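Tosen to Consolidate Packing Materials Testing at Eddale Site

EDDALE, August 2018 – Tosen, a supplier of packing materials to small and mid-sized shippers, today announced that it will move all of its materials testing to a single laboratory at its Eddale site. The laboratory replaces separate test benches at the company's Neltow warehouse and at its head office. Work on the new space began in April.

The Eddale laboratory will test paper cushioning, carton board, void fill, cord and closure materials. Until now, board and cushioning were tested at Neltow and all other products at head office, under two sets of written procedures. Results from the two locations were recorded in different formats and could not be compared directly. A single procedure now applies to every product line.

Under the new procedure, samples are held in a conditioning room before testing so that all material enters the bench at the same temperature and humidity. Paper and board take up moisture from the air, and their strength changes as they do. Samples drawn from a cold loading dock and tested the same day have in the past given lower readings than samples from the same batch tested later. Conditioning removes that source of difference.

The laboratory has 4 test bays. The first is used for compression of filled cartons, the second for drop testing, and the third for tear and tensile tests on flat stock. The remaining bay is set aside for customer work, including tests on cartons packed by the customer and sent in sealed. The compression bay accepts loads up to 400 pounds. Heavier loads will continue to be sent to an outside test house.

"Customers ask us for a number and they want to know how we got it," said Sandra Goodall, director of product testing at Tosen. "With two benches and two procedures, the answer depended on which building the sample went to. Every report will now state the same conditioning time, the same load rate and the same definition of failure."

Test reports will be issued in a revised format. Each report lists the batch number, the date of sampling, the conditioning record and the individual readings, in addition to the average. Earlier reports gave the average only. Customers who hold reports in the old format may continue to use them until the products concerned are next tested. Reports will not be reissued on request, but the individual readings for older tests are on file and can be supplied.

Entwistle, the company's line of cushioned cartons, will be the first to be retested in full. The line is sold in 5 sizes, and retesting will proceed from the smallest to the largest. Published stacking limits for Entwistle cartons remain in force while this work is under way. Any change to a limit will be sent in writing to account holders before it takes effect.

Product specifications, prices and order lead times are not affected by the move. The Neltow warehouse will continue to handle storage and dispatch – only the test bench has been removed. Samples for testing should no longer be sent to Neltow. Customers should address them to the Eddale laboratory and enclose a completed sample form, available from their account manager.

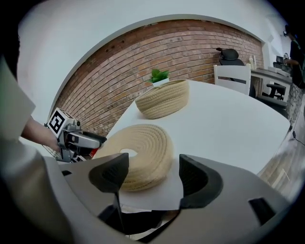
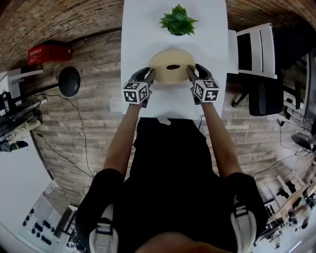
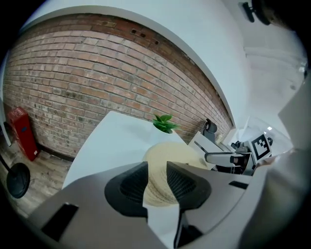
Hand-held grippers in use at a white table (center image).

About Tosen
Tosen supplies cartons, cushioning, void fill and closure materials to shippers of household and light industrial goods. The company operates from its head office, the Neltow warehouse and the Eddale site.

Media contact
Sandra Goodall
Director of Product Testing, Tosen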